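Home | Projects | Docs | Files | Contact

# Breka bench handling set

Breka is a set of recordings of two robot arms handling small gray enclosures at a workbench. It was put together at the Wendden repair shop, where returned sensor housings are sorted before anyone opens them. The set has 2972 recordings, each with a head view and wrist views.

Before the arms came in, technicians spent much of the morning moving housings from the intake shelf to the bench and turning them so the marked side faced the same way. The arms now do part of this. Opening, cleaning and testing are still done by hand.

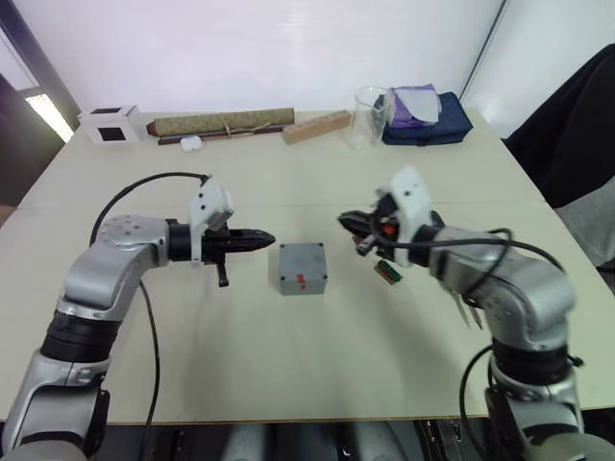
## What is in the set

- 2972 recordings, 523 of them marked as failed
- 2 arms with different grippers
- a plain text note for every failed recording
- operator comments for 129 recordings, typed by the technicians in their own words

Failed recordings are kept. Most of the notes concern housings pushed off their starting position, or a grip that slid on the coated surface. The wrist views are the better source for these, as they show where the fingers are relative to the lid seam.
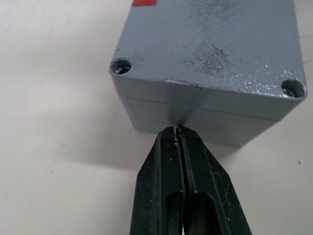
Labels were set by the technicians who normally do the intake work. They had two paid hours a week for it during the project, and the time was taken out of their sorting quota. Several asked for a pause pedal on the floor, and it was added in March. Recordings made before then were stopped from the keyboard and often run a few seconds long.

## Changes to the work

Intake used to be a starting job for new hires. With less of it to do, they now begin at cleaning and learn the housing types from the Pikix parts list. Two experienced technicians felt this was slower, and the shop has kept one manual intake shift for training.

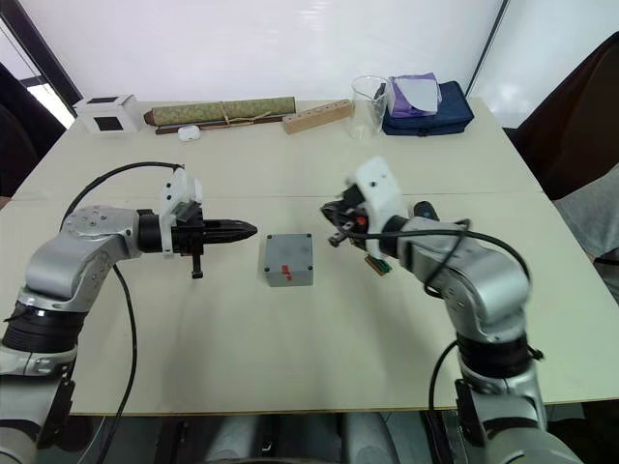 **Can the set be used to measure how fast a technician works?**

The license rules it out. Names and shift times were removed, and operator comments may not be used to rate staff.

## Known limits

One bench, one lighting setup, gray housings only. Time stamps between the head and wrist views can drift in long recordings.

Maintained by Sjöberg, Wendden.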